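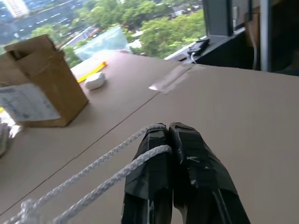
Race shop open day, Lenddale
7 January 2018

Quick notes before I lose them. Typed mostly in the truck, sorry for the state of it.

Left home in the dark, 178 miles, fog most of the way past Starkelcombe. Got there ten minutes after the doors opened and the lot was already full, so parked on the grass behind the tire building. Four bucks to get in, kids free. They stamp your hand. Mine is still green.

The shop builds late models, for themselves and for customers. Two long bays and a smaller room at the back for engines. Warmer than I expected. Started in the fabrication bay, where a bare chassis was up on the jig with the front clip tacked on. The guy working there had clearly answered the same six questions all morning but was nice about it. Asked him about the change in upper control arm mounts for this year. He said they moved them to get camber back on the flatter tracks and wouldn't say how far. Fair enough.

Body panels next. Stacks of noses, mostly white, a few in primer. They go through a lot of noses. One rack had last season's damaged right sides with the track and lap written on in marker. My favorite thing in the building. Podencombe showed up on there more than anywhere else, and if you've ever been into turn three at Podencombe you know why.

Shock room was behind a rope but they ran the dyno every half hour. Stood through it twice. First time I couldn't hear a word over the compressor, second time they shut it off and it made a lot more sense. They showed a fresh shock and then one that had done a 100 lapper, plotted over each other. Bigger gap than I would of guessed. Going to send mine out this winter and quit putting it off.

Lunch: chili, in the parking lot, line was long. Chili was fine. Cornbread was better.

Afternoon was the seat fitting demo from Hafþórsson, who make the containment seats a lot of the local guys are switching to. Good talk, a bit salesy. Main points I wrote down: belts too long at the shoulder, mounts too far behind the seat, headrest foam never replaced. I'm guilty of two of those. Seat with the basic mount kit was 925 on the day. Didn't buy. Thought about it all the way home.

Scales were open at the end, anyone could watch them set up a finished car. Cross weight, stagger, ride heights, then roll it off and back on and do it all again. They do it with a driver's weight in bags on the seat. Took longer than planned and people drifted off, which meant the last few of us got to stand right by the pads and ask stuff. Best half hour of the day.

Bad bits. Not enough restrooms. Engine room tour was sign up only and the sheet was full by the time I found it, 
so no idea what's in there. Merch table took cash only and the hoodies were gone in anything above a medium.

Door count was up on the board when I left, 387, and they seemed happy wiht that. Somebody at the gate said there will be a second one in August with cars running at the track after. Would go again for that. If you do, get there early, sign up for the engine room first, and bring boots if you end up on the grass.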